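## Section 2: Loading and unloading the top-loading washer

Issue date: 4 July 2024. Prepared for the Standlow utility rooms by Štěpánka Vondráček. Replaces the loose sheet kept in the Idgate folder.

Read Section 1 (water supply and drain hose) before first use. The Cuadros stacked dryer has its own section and is not covered.

### 2.1 Before loading

1. Check that the machine is switched off at the control panel and that the drum is at rest.
2. Check that the tap is open and that the drain hose is seated in the standpipe.
3. Keep a clear space of 200 mm at the rear of the cabinet. Do not store detergent, brushes or hangers in it.
4. Wipe up any water on the tiles in front of the machine.
5. Place a round plastic basin or bucket on the floor within reach of the front edge, but clear of the feet.

**Caution:** The wall socket is rated for one appliance at a time in this room. Do not run the washer and a 2000 W heater from the same extension lead.

### 2.2 Sorting

Sort on the floor or in the basin. Do not sort on the closed lid.

| Load | Contents | Fill |
|---|---|---|
| A | White cotton, towels | Up to three quarters |
| B | Printed shirts, dark synthetics | Half |
| C | Denim, heavy cotton | Half |
| D | Wool, lace, anything with wire | Hand wash only |

1. Empty all pockets. Coins and hair grips collect under the drum plate and have to be removed by the service engineer.
2. Close zips and press studs.
3. Turn printed garments inside out. Large printed letters and badges crack along the folds if washed face outward on a long programme.
4. Keep denim apart from printed shirts for at least its first few washes.
5. Untwist sleeves and trouser legs. A garment that goes in as a rope comes out as one.

**Note:** Care labels take precedence over the table. Where the label has worn away, use load B settings.

### 2.3 Loading

1. Raise the lid fully until it stays up without being held.
2. Take one garment at a time. Hold it by the shoulders or waistband and lower it into the drum opening.
3. Distribute the items evenly round the drum. Do not press them down.
4. Check that no sleeve, cord or strap hangs over the rim.
5. Add detergent to the drawer or directly to the drum according to the packet. Do not exceed the dose printed for soft water.
6. Lower the lid with one hand at the centre of the front edge. Do not let it drop.

**Caution:** Do not lean on the raised lid or hang wet clothing from it. The hinges are not load-bearing.

### 2.4 Selecting a programme

1. Press the power button. The panel lights up.
2. Select the programme. For loads A and C use the standard wash. For load B use the short wash.
3. Set the water level. If in doubt, choose one level higher than the laundry seems to need.
4. Press start. The lid must remain closed until the end signal.

If the panel shows an unbalanced load, pause the programme, wait for the drum to stop, open the lid and rearrange the items by hand. Two attempts are permitted. After that, remove part of the load and finish it separately.

### 2.5 Unloading

1. Wait for the end signal, then switch off.
2. Raise the lid fully.
3. Loosen tangled items inside the drum before lifting. Pulling on one sleeve stretches the collar.
4. Lift each garment straight up, clear of the control panel, and transfer it to the basin or bucket.
5. Steady the rim of the bucket while placing heavy items.
6. Do not fill the bucket above its rim. Use a second one for a full load.
7. Feel round the inside of the drum for socks and other small items. 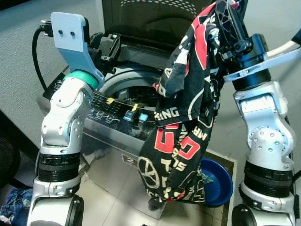 Lid raised, with a printed shirt in front of the cabinet; next, patterned clothing in a blue bucket.

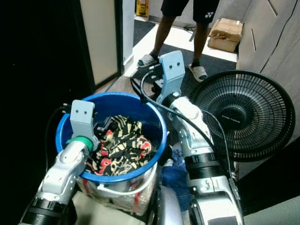
8. Leave the lid open until the drum is dry.
9. Take the laundry to the line or the dryer on the same day. Do not leave it standing overnight in a closed container.

**Caution:** A bucket of wet denim is heavier than it looks. Lift with both hands under the rim and do not carry it by a thin handle alone.

### 2.6 Routine care

- After each use: wipe the rim of the drum and the underside of the lid with a dry cloth.
- Once a week: empty the lint filter and rinse it under the tap.
- Once a month: run the drum clean programme with no laundry inside.
- Each September: inspect the inlet hose for cracks at both ends. Enter the result in the log.

Do not use scouring powder on the cabinet. It leaves marks in the steel finish that cannot be polished out.

Spare lint filters (Golleck part 309) are on the upper shelf of the store. Requests for further parts go to Teodoro Cabanatuan, with the room number and the serial number from the rating plate.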